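**Weltov can and bottle return points to open in February**

11 Dec 2023 - Kulus, the recycling firm that serves the Weltov district, will open 13 return points for drinks cans and plastic bottles in February. Ten of them will be in shops and three in public car parks. Shoppers will be able to hand in empty containers and receive a voucher to spend in any shop taking part.

The scheme follows a trial in Ban, the smallest of the district's towns, where one return point was set up beside the bus station. It took in 1,323 containers in its first month. Most were drinks cans, and a large share of those came from people who lived within walking distance. The trial return point will stay open and is counted among the 13.

Weltov households already have a kerbside collection for mixed recycling, and this will carry on as before. Collection days are not changing. The return points are meant for drinks bought and finished away from home, which at present mostly go into street bins and are sent for disposal with general waste. Kulus also expects some households to use them for cans that build up between collections.

**What can be returned**

The return points will accept aluminium and steel drinks cans of any size, and clear or coloured plastic drinks bottles up to three litres. Containers should be empty. They do not need to be rinsed, but they should not be crushed, as the staff at each point sort them by shape and a flattened can is slow to deal with. Labels can stay on. Bottle tops should be screwed back on.

Glass is not included. Neither are food tins, drinks cartons, aerosols or coffee cups. Glass can still be taken to the bottle banks at the Silis depot and in the main car park in Ban. Cartons can go in the kerbside box.

Each container will be worth the same amount, whatever its size or the shop it came from. Vouchers will be printed at the return point and will be valid for six months. They can be used against anything except tobacco, lottery tickets and alcohol. People who do not want a voucher can ask for the value to go to the district's school breakfast fund instead.

There is a limit of 100 containers per visit at the shop return points. Clubs, offices and anyone clearing up after an event should use the Silis depot, where there is no limit. Larger loads can be booked in by phone the day before.

**Opening hours**

The return points in shops will keep the same hours as the shop. The three in car parks will be open from 8am to 6pm, and the Silis depot from 7.30am to 5pm. All sites will close on public holidays. Each return point has step-free access and a counter at wheelchair height.

A leaflet with a map of all the sites will be delivered to every home in the district in the last week of January. It will also be available from libraries and at the tills of the shops taking part. Copies in large print can be ordered from Kulus free of charge.

**What happens to the containers**

Cans and bottles will be collected from the return points twice a week and taken to Silis, where a new sorting line has been fitted over the autumn. The line separates aluminium from steel and presses both into bales. It can handle up to 2,000 containers an hour. The bales are then sold to metal works, and the income will go towards the running costs of the scheme. Plastic bottles will be sorted by colour and sent on for shredding.

Four new jobs have been created at Silis, all of them permanent. Two more posts, for drivers, will be advertised in the new year - details will be on the notice board at the depot and in the local paper.

**Shops that want to join**

Shops that are not part of the first group can apply at any time. Kulus provides the counter, bags and voucher printer, and pays a handling fee for each container taken in. The shop needs to provide a space of at least two square metres under cover and one trained member of staff during opening hours. Training takes half a day and is held at Silis.

Small shops that do not have the space may still accept vouchers. They are paid back in full at the end of each month.

The scheme will be reviewed after its first year. Kulus will publish the number of containers returned at each site, along with the cost of running it, and will then decide with the district whether to add more return points.

**Notes to editors**

Kulus runs the kerbside collection, the bottle banks and the Silis depot under a contract with the Weltov district.

Press enquiries should be made to the Kulus press office. Visits to the sorting line can be arranged from the middle of February - please allow a week's notice.
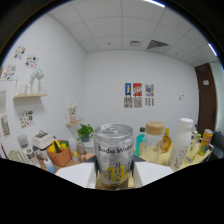
Aluminium drinks cans will be accepted at all 13 return points.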